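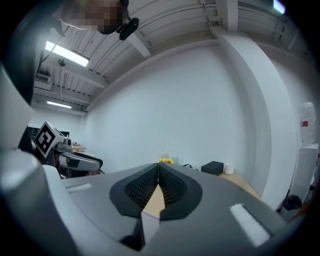 Akilora Room Notes

README, version 9, May 2026

What this is

Akilora is a set of notes on plain indoor rooms: walls, ceilings, lights, pillars and the tables people put in them. It holds 3,449 entries from 51 rooms, most of them the kind you walk through on the way to a better one. If you want cornices, the Donnelly set has plenty and we wish you well with it.

What's in the folder

rooms.csv has one line per room.
surfaces.csv has one line per wall, ceiling or tabletop.
lights.csv has one line per fitting, including those that don't work.
old/ is what was left after the move from Gremance in December. Please don't tidy it.

How things are named

A wall is "bare" if it has nothing on it. A single drawing pin makes it "nearly bare", a ruling that took two meetings.

Ceilings are "flat", "ribbed" or "other". Corrugated metal goes under ribbed, whatever colour it has been painted. Beams get their own column, as do pillars. A pillar you can't walk all the way round is still a pillar.

Boxes fixed high on a wall are marked "vent or air con" unless somebody has found the switch. We did try splitting the two. The results were poor and the ladder was borrowed.

Tabletops are recorded by shade and material, so "light, wood" is a full answer. "Nice" was used 5 times in early entries and has been left in, as we couldn't agree on what it meant.

Known problems

White is overworked. Paint makers have dozens of names for it and we have one.

Room heights in the Vulon rooms were guessed by eye and by different eyes. Treat them as gossip.

Some fluorescent fittings are listed twice where two people did the same room from opposite doors. The duplicates have matching room codes and can be dropped.

Use

Free for any purpose. Corrections go in fixes.txt, one per line, newest at the bottom.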